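Section 4. Rehearsing the block job in the simulator
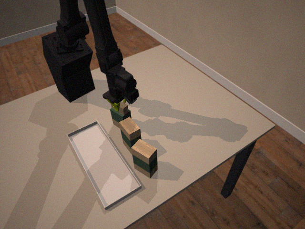

Do this section before you power the real arm. It will save you some broken fingers on the gripper. It will not prove that your build works, whatever the Skinis forum says, and I would treat any success rate quoted from a simulator as a number about the simulator.

The job is the same one we use all through this guide: pick up each two-tone block and put it in the white tray. There are three blocks. If you can't get this far, sections 5 and 6 are a waste of your evening.

4.1 Before you start

You need the Prekivcombe scene file, the arm model you edited in section 3, and a tape measure. The scene file ships with a default table. Your table is a different table. Measure yours and type in the real numbers, including the height of the base above the surface if you put a riser under it.

4.2 Steps

1. Open the scene and let it settle. If a block drifts or shakes with the arm parked, stop and go to 4.3.

2. Set the base position from your own measurements. Check it twice. Most of the "bad calibration" reports I get are a typo on this line.

3. Move the wrist over the block nearest the base with the fingers open. Jog down in 2 mm steps until the pads are level with the upper part of the block.

4. Close the fingers at 40 percent force. The default is full force, and the simulator will happily let you use it. Your printed fingers won't.

5. Lift straight up, move over the tray, lower, and open. Don't drag the block across the table, even if the planner offers that path.

6. Repeat for the other two blocks. Watch the gaps. The row is tight, and a finger that comes down a little off will shove the neighbor.

7. Reset and run the whole thing 32 times with random block placement switched on. Save the log. Read the failures first.

Note: The planner picks its own order unless you fix it. Fix it. Comparing runs is hopeless otherwise.

4.3 If the blocks shake or sink

Raise the solver rate to 700. If that cures it, fine, but your friction values are probably still wrong. Itzel Montes measured hers by tilting a board until the block slid, and her grip results have been closer to the bench than mine ever were with the values from the Bevan preset. I no longer use the preset.

CAUTION: The simulated arm has no cables. Yours does. A wrist turn that looks harmless on screen can wrap the gripper lead and pull the connector out. Set the wrist limits by hand on the real arm, with the power off, and copy them back into the model.

CAUTION: Collision checking covers the table and the blocks. It knows nothing about your vise, your coffee or your hand – keep all three out of reach when you move on to section 5.

4.4 What to carry over

Take the joint limits, the force setting and the block order. Leave the speeds behind. The Grotthorpe shop build copied its speeds straight across last June and stripped a shoulder gear. Start slow on the bench and work up.

Section last revised January 4, 2023.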